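Oiling a desk top that's already got a finish on it?
14 replies

mapleandmarrow wrote:
Right, daft question time. I've moved into the back bedroom for work and inherited a solid beech desk top from my sister. She reckons it was oiled at some point, her husband swears it was varnished. It's gone a bit grey and rough where your wrists go and there's a lovely tea ring I'd quite like to be rid of before I start adding my own. Can I just slap some Danish oil on and hope? I've got half a tin left from the kitchen worktop. Budget is basically nothing, and I've got a free weekend.
3 likes

Pete_in_the_shed wrote:
Drop of water on it, leave it a few minutes. If it beads up and sits there smug, there's still a finish. If it goes dark, you're down to bare wood or very tired oil. Don't put oil over varnish, it just sits on top going tacky and you'll be peeling your sleeves off it till March.
6 likes

mapleandmarrow wrote:
Did the water thing. Beads at the back, goes dark at the front. So it's both??

Pete_in_the_shed wrote:
So it's varnish that's worn through where people lean on it. Sand the lot back. Start at 80 if it's rough, then 120, then 180, and go with the grain please, I can hear people going round in circles from here.
4 likes

quietly_teak wrote:
I'd disagree with starting at 80 on a desk. You'll spend the rest of the weekend getting the 80 scratches out! 120 first and only drop down if it's clogging up and getting nowhere. I did my mum's sideboard with 80 and you can still see it when the sun comes in, and she does mention it.
5 likes

Pete_in_the_shed wrote:
It's a bit of beech, not a sideboard. 80 is fine if you don't lean on it.

Imelda Agbayani wrote:
Can I ask something slightly sideways? Before anyone gets the sander out, is it definitely solid? I was all set to sand mine last year and a friend stopped me just in time. Lovely pale grain, straight as anything, and I'd been telling everybody it was proper wood. Nope! Wood effect the whole way across. If I'd gone at it I'd have been through to whatever's underneath in seconds. So all I can do about the scuffs is give it a wipe and try not to look at them. 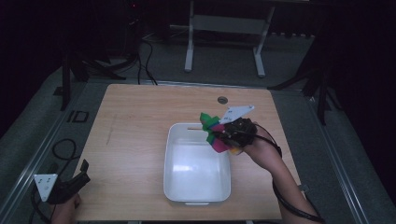 My pretend wood. Scuffs are over on the left.

So check the edges and the underside before you do anything, is my advice. If the grain carries on round the end, happy days. If there's a strip stuck along the edge, put the sandpaper down.
9 likes

mapleandmarrow wrote:
Oh that's a good shout Imelda, thank you. Just been under it with a torch. End grain at both ends and you can see the joins where the strips are glued together, plus somebody's pencilled "TOP" on the bottom. So solid, I think!

quietly_teak wrote:
Solid. And "TOP" on the bottom is excellent work.
7 likes

dorsetdabbler wrote:
I'd skip Danish oil for a desk altogether, sorry. It's all right on a worktop but mugs leave marks on mine within a week. I went over to hardwax oil, the Natiswood one in satin, two thin coats, and I've had it 6 years with one touch-up. Costs more, but you use hardly any.
2 likes

Pete_in_the_shed wrote:
She said her budget was nothing and she's got half a tin of Danish. Use the Danish.

dorsetdabbler wrote:
And then she'll be redoing it every spring! A small tin is cheaper than a new desk. Anyway it's her desk, I'm only saying what worked here.

Imelda Agbayani wrote:
Whichever you go for, please don't leave the oily rags in a heap. Lay them flat outside to dry. They can heat up all by themselves and catch fire, which I used to think was an old wives' tale until my neighbour lost a bin and a bit of fence.
16 likes

mapleandmarrow wrote:
OK so update. Started at 120 (sorry Pete), the front came up beautifully and the back clogged three sheets in no time, so I went down to 80 just for that bit (sorry quietly_teak). Tea ring is nearly gone, there's a faint ghost of it if you know where to look. I'm doing two coats of the Danish because I've already got it, and if it marks I'll come back and let dorsetdabbler be smug at me. Rags are flat on the patio with a brick on each corner. How long do I leave it between coats? The tin says six hours but it's quite muggy here.

quietly_teak wrote:
Overnight if it's muggy. And wipe off all the extra after ten minutes or so, don't leave puddles. If it still feels sticky in the morning, leave it till the evening.
3 likes

2 shares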